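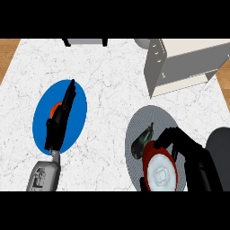
Issue 17, page 4

Visit Report: Pledico Test Center, Jolia

The purpose of the visit was to collect planning figures for a two-arm kitchen cell. Our canteen operation has a line in next year's capital request for "automated plating, pilot," and the amount on that line was carried over from a vendor brochure. Pledico sells the cell as a package under the name Tandeo and holds a visitor day at its Jolia site each April. Three of us attended from the equipment group.

The morning was spent at the screens. Pledico does not quote a cell until the customer's task has been set up and run in simulation, and the task on show was a countertop job with two arms, each fitted with a black gripper. The left arm was working at a blue plate and the right arm at a larger round gray piece beside it. The counter, the cabinet unit and the reach of both arms can be changed in the model before any hardware is ordered. We asked for the counter to be made narrower, to match our prep area, and the engineer did this while we waited. The right arm then came too close to the cabinet for the collision limits, and the program refused the path. A real installation with that dimension would have needed a different mounting position for the arm, and the mounting plate is a fabricated part with its own lead time.

Quoting procedure

The simulation study is billed separately. It is credited against the purchase price if an order is placed within six months, and it is not credited at all if the customer changes the arm model afterward. The study covers one task, one counter layout and one set of objects. A second layout is charged as a new study unless it is requested before the first report is issued. Departments that are still arguing over floor plans should settle them first.

The report from a study gives cycle time, reach margins and a list of objects the grippers could not hold in the model. It does not give a success rate for the real cell. We asked whether the simulated rate could be written into an acceptance test, and the answer was no. Pledico treats it as guidance only. For acceptance they run 471 cycles on the customer's floor with the customer's own dishware, and the pass mark is negotiated in the order. We recommend negotiating it before the deposit is paid.

Prices and terms

The base package has two arms, one controller, two grippers and the Tandeo license for the first year. From the second year the license is $1,856 a month for each cell. The brochure shows this charge in a footnote, and our draft budget left it out. Over the five years used in our depreciation schedule the license comes to a large share of the total cost, and it belongs on the operating budget, where it will need a different approval.

Replacement finger pads are $726 a set. The stated service interval depends on washdown frequency, and Pledico would not commit to a number for a kitchen that washes down every shift. The draft should carry a spares line for both grippers and should assume the shorter interval in the manual.

Delivery is 17 weeks from receipt of deposit. Installation takes a further week if power and floor anchors are ready, and the crew is charged by the day if they are not. The floor survey is the customer's responsibility. Ours was last done before the drain channel was moved, so it has to be repeated.

Items not in the package: guarding, the counter itself, compressed air if vacuum tooling is chosen, freight, and training beyond the first two operators. Guarding was the largest of these in the sample quote we were shown. A light curtain costs more than a fixed enclosure but saves floor space, and our prep area has very little to give up.

Hardware hall

After lunch we were taken through the hall. Two cells were powered and one was open for maintenance, which was the more useful of the three. The cable routing through the wrist is tight, and changing a gripper takes longer than the sales sheet says if the connector cover has to come off. The technician had the cover off twice in the time we stood there. Noise was low enough for normal conversation. The controller cabinet needs clearance at the rear for its fan, and this clearance is missing from the footprint drawing in the brochure. Anyone laying out a room from that drawing will come up short.

We had hoped to meet the purchasing staff from Lumanlan, who have been running a Tandeo cell through a full budget year. They were on the program for the afternoon and joined by phone instead. Their main advice concerned the sequence of approvals. They bought the study out of a consulting account, had the report in hand when the capital request was filed, and avoided a second round of questions from finance. They also regretted buying the three-year service plan at the start, when the warranty already covered much of it.

The last session returned to the simulator for questions on staging. A customer may order the controller and one arm, then add the second arm later. The list price of the second arm is the same either way, but the study has to be repeated with both arms in it, and the guarding is usually rebuilt.

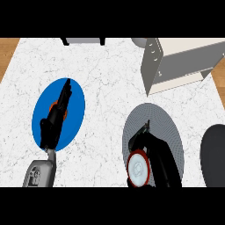 Bogdan Enache disagreed with the staging option when the draft of this report went around. His view is that a single-arm purchase looks cheaper in the first year and costs more by the third, and that the request should either carry both arms or be held over. He also wants the license cost shown on the same page as the purchase price, even though the two are approved separately.

The second point has been taken into the revised sheet. The first is open. A one-arm cell would fit inside the present capital ceiling with guarding included, and a two-arm cell would not, unless the dish return conveyor is postponed again.

Actions before the request closes: repeat the floor survey, fix the counter dimension, obtain a written price for the study, and ask Pledico for the washdown rating of the gripper covers. The written price has been requested. Slides from the morning session are on the equipment group's shared drive, under Jolia.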